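Notes from Olga: the great porch clear-out

So July got away from me, and I finally tackled the screened porch last Tuesday. I'd been telling everyone at the Plinwood swap that I'd have my stuff ready "by the weekend" for, oh, three weekends running. My sister took one look and asked if I was opening a store.

The hard part for me is the outdoor furniture. I hang on to all of it! Wobbly chairs, the bench from the old place on Paltholm Road, side tables I bought for one party and then stacked behind the grill. This year I made a rule: if I didn't sit on it or put a drink on it last summer, it goes in the swap pile. I ended up with 16 things in the pile and a porch I can walk across again (my shins are thrilled).
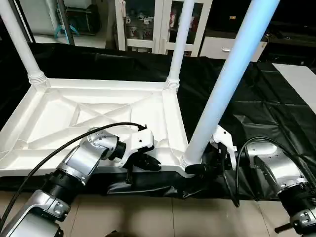

The swap itself runs from 9 to noon in the lot behind the library, same as last year. We had 134 households sign up last time, which was a bit of a squeeze, so please park on Ruawai Street if you can walk the extra block. Bring up to 20 items per household. Give everything a wipe first, and if there's a screw or a foot missing, stick a note on it. Plenty of people like a project, me included, but we like to know what we're getting into.

No mattresses, no paint, no car seats. Leftovers have to go home with you this time, as the truck we used last year isn't available.

If you can help set up tables, drop me a line or catch me at the front desk most mornings. I'll be the one trying not to bring home another bench.

Olga Cardoso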